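Fandent Learning Centre
Information for Young Visitors: Why Do Craft Mats Have Grids?

A grid is a pattern made by two sets of straight lines that cross each other. The spaces between the lines are called cells. Many work mats are printed with a grid, and the lines help people to measure, cut and place things neatly.

When you set a ruler or a sheet of coloured paper along a line, you can see at once whether it is straight. To find the middle of your work, count the cells on each side and stop when the two numbers match.

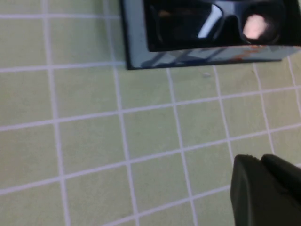
Pale lines on a darker colour are easy to follow, even when your eyes are tired. Shiny objects may catch the light and show bright spots, so look for the line beside the object instead of at the glare.

Try this at your own table. Place a small box on squared paper and trace its edge with a pencil. How many whole cells does it cover? Turn the box a little and count again. Is your answer the same?

Written by A-yeong Joo for the Masanja Room. Please return mats flat to the shelf.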